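Search this site
Search
Enter keywords

Sorting the wash: speaker notes
2 min read

Notes from the evening session at Vurngate Hall, April. Talk by Ximena Núñez.

Opening. Thank the hall. Ask who still does one big mixed load. Wait for the hands.

Start with the water bill. Our street in Jamirwood kept a laundry diary for 7 weeks, 40 households. Most people were running the machine half full and then running it again for the towels. Don't read out the table, it's on the handout.

Colour. Darks bleed most in the first few washes. New jeans go in alone, cold, inside out. Greys can go with either pile – I put mine with the darks.

Fabric matters more than colour once things are a few months old. Keep towels away from anything knitted. Zips done up, bras in a bag.

Temperature. Cold for everyday clothes. Hot for sheets if someone's been crook. Mention the powder that doesn't dissolve in winter and the trick of mixing it in a jug first.

Drying. A full line at Riviere Street takes around 105 minutes on a breezy day, longer in the shade. Shirts by the hem, jumpers flat.

Slide: small loads. Pause here and take questions on half-load settings. 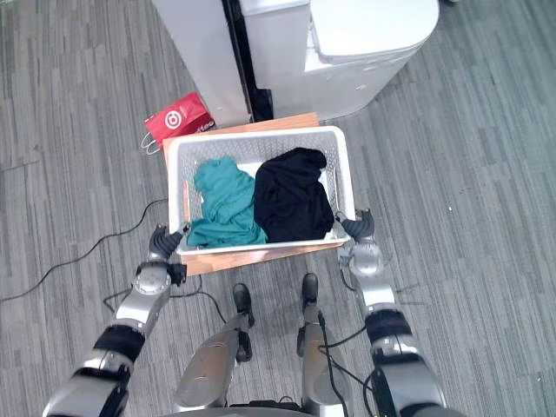 A teal piece and a black one in a white basket.

Go back to the diary. The households that saved the most set one wash day for darks and stuck to it. Baskets with holes in the sides let damp things air while they wait – don't leave wet gym gear in a lidded hamper.

Finish with stains if there's time. Grease: dish liquid, then wash. Grass: soak overnight. Handouts are by the door, and the urn's on until 9 pm.

Related
Line drying in a small yard
Cleaning the filter on a front loader
Jimero Hall talks: mending basics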